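Week 7 notes - teleoperated demonstrations, sorting task

Read these before your booking in the Claveck lab. The simulator is Gustotby, same build as last week, and the demonstrations go into the shared Naciri folder.

## Task

Small parts lie on a table beside a long compartment tray. You drive the arm with the hand controller and sort the parts into the tray, one at a time. Each group records 21 demonstrations. A demonstration is one continuous recording, from arm at rest to arm at rest.

## Closing on a part

Line the fingers up with the long sides of the part before you close. With a battery, the pads should sit flat against the sleeve on both sides.

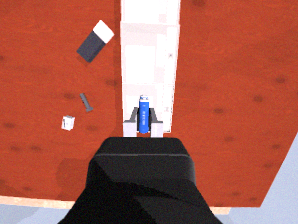

A student in the June group objected that lining up this carefully makes every demonstration look the same, and the policy then fails when a part is turned. It's a fair point. Vary where you start and the direction you come in from, but keep the grasp itself clean.

## Pace and pauses

- Move at a steady speed. Long pauses teach the policy to stop.
- Small corrections are fine - leave them in.
- If you drop a part outside the table, discard the recording.
- Recordings are sampled at 50 Hz. Anything over 565 samples gets trimmed, so practise first.

## Small hardware

Bolts and screws are harder than batteries. Bring the open fingers up to the part with the shaft running between them, then go down.

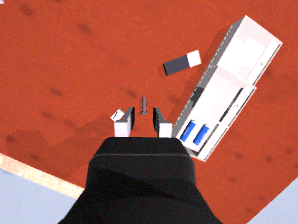 *Fig. 2. Fingers open, bolt just beyond the gap. Two blue cylinders in the tray.*

Label each file with your group number and the part moved. Submit through the Flastanora page.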